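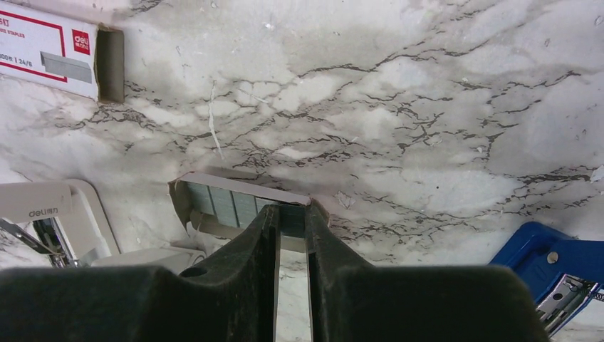 Veining in marble is the pattern of colored lines and bands left in the stone by impurities such as clay, iron oxides, and graphite. Most of it forms when limestone is recrystallized under heat and pressure, or later, when mineral-bearing fluids fill fractures in the rock. In pale gray and white stone, dark veins may run in jagged, branching lines and gather into a broad band with cloudier, lighter patches between them. Such a pattern is usually called brecciated if the lines enclose angular fragments, and linear if they stay parallel.

Grading

Veining has little bearing on grade in geology but a large one in trade. The Skirkerham scale, drawn up by Nives Martinelli, sorts polished slabs into 4 classes by vein density. Slabs 20 mm thick are the usual reference size. Filled fractures are recorded separately.
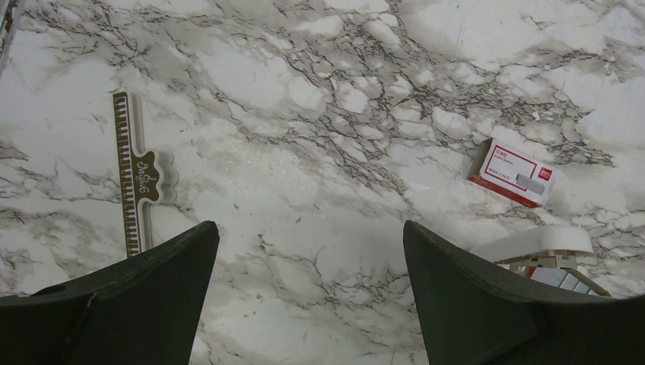
Branching veins on a white marble-patterned surface.

Imitation

Printed and cast surfaces copy veining with varying success. Repeats in the pattern are the most common sign of a printed sheet. Povilas Vaher's survey of 162 samples treats cast products in a separate table.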